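November 3, 2022

I finally wrote down the rules we use at the two-arm bench. Haziq Tuhumury asked for them twice, and I kept sending him half of a list from memory.

The first rule is that only one arm works over the tray at a time. The other one stays back on its own side until the first has cleared. Two grippers over the same tray will hit each other sooner or later, and the eggs lose – I cleaned up enough yolk in April to be sure of that.

Second, check the cables before every run. They need enough slack for the wrist to turn all the way, but a loop should never hang low enough to drag over an egg.

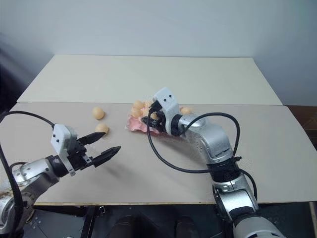
*Right arm at the pink tray, left gripper open beside the two loose eggs.*

Third, speed stays at 40 percent until the program has done 19 clean runs in a row. Sugeng Ong thinks that is too many. I picked the number and I'm keeping it.

Fourth, hands stay off the table while the arms have power. Reaching in to straighten one egg counts.

Hamish Laing wants a rule for logging broken eggs too. I haven't settled on the wording, so for now just write the run number in the notebook.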